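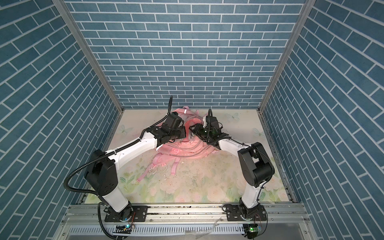
Progress report to the Pimari Fund: school bag repair and reuse

Prepared by Tamsin Quinlan, project lead
Period covered: opening of the workroom to the end of February

1. Summary

The grant pays for used school backpacks to be collected, checked, cleaned, repaired and given out again through schools. Our target for the full term is 1,519 bags. By the end of February we had taken in 1,000 and sent 600 back out. The rest are waiting for cleaning or parts, or have been set aside for spares. Intake is on schedule. Output is behind where we wanted it, mostly because of cleaning.

2. Collection

Bags came from school lost property and from drop-off bins at the two Skarine shops. The shops' bins filled fastest in the weeks before classes went back. We have asked Skarine to keep both bins in place until the grant ends and they have agreed.

3. Checking and sorting

Every bag is emptied and laid flat, then gone over in the same order: top handle, shoulder straps, buckles, main zipper, front pocket, side panels, base. Kalliopi Mujić wrote the check sheet and has revised it once. The first version had a single line for zippers. The new one has separate lines for the track, the slider and the pull, as a missing pull takes a minute to fix and a damaged track can take most of an hour.

Bags go into one of three groups – clean only, clean and repair, or spares.

4. Cleaning

Dirt along the seams and across front pockets has been the slowest part of the job. Light colours are the worst for this. A pale pink bag with grime in the stitching may be perfectly sound, but families will not choose it. We now brush the seams dry before any washing and treat the marks by hand. It has improved results but added time to each bag.
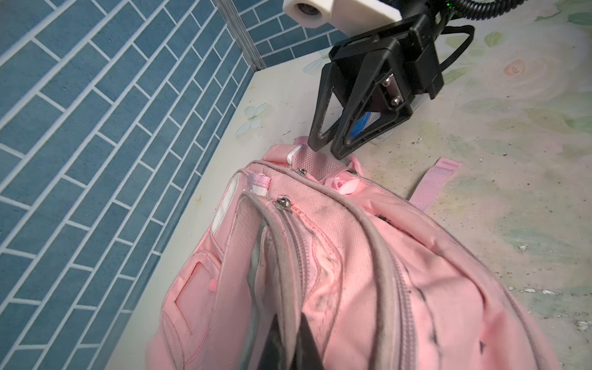 What happens to a bag when the marks won't come out?

It is washed a second time, and if it is still marked it goes to spares. The buckles, zipper pulls and webbing are removed and kept for other repairs.

5. Repairs

Straps and handles make up most of the sewing. Pavlović Upholstery has let us use its heavy machine in the evenings from 6 p.m., which covers anything our own machine can't get through. Thread and webbing are within budget. Zipper sliders are over budget and we have moved a small amount across from transport to cover them.

6. Distribution

Finished bags are sent in cartons to schools on the Viso list. Schools have asked for more large bags for older students. We have few of these and will say so on the next round of collection posters.

7. Next period

Clear the cleaning backlog before opening new cartons. Add a second drying rack. Reorder sliders in the two common sizes. Kalliopi will train one more person on the check sheet.

We are not asking for any change to the grant amount or the end date.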